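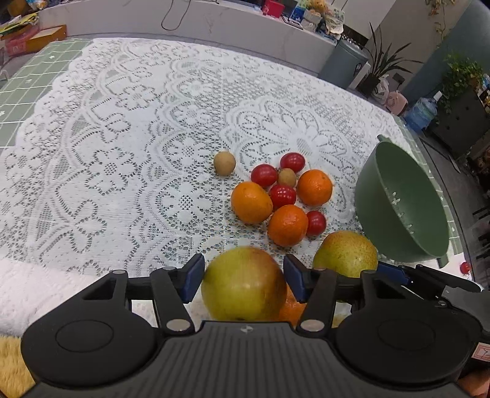 Flullora household trial, update for September

Short one this time, write-up to follow.

Fruit clearing is the main job now. Mixed sizes, pears down to cherry tomatoes, off a cloth and into a bowl. 75 demonstrations done by hand at the Bokerura flat, all with the hand-held gripper. Pears and mandarins fine. Tomatoes less so, 2 split. Longans roll, still a problem.

Lace cloth: fingertips catch in the holes if we come in too low. Hsueh are sending softer pads, should be here before the next batch.

Can it do the chore yet? Not unattended. Best run on the arm so far was 16 pieces without help, then it pushed the bowl over and carried on as if nothing had happend.

Shop-floor side (Tretutside, shelf tidying) not started, waiting on access.

Spend on track. Need a yes or no on the second arm pls, lead time is up to two months.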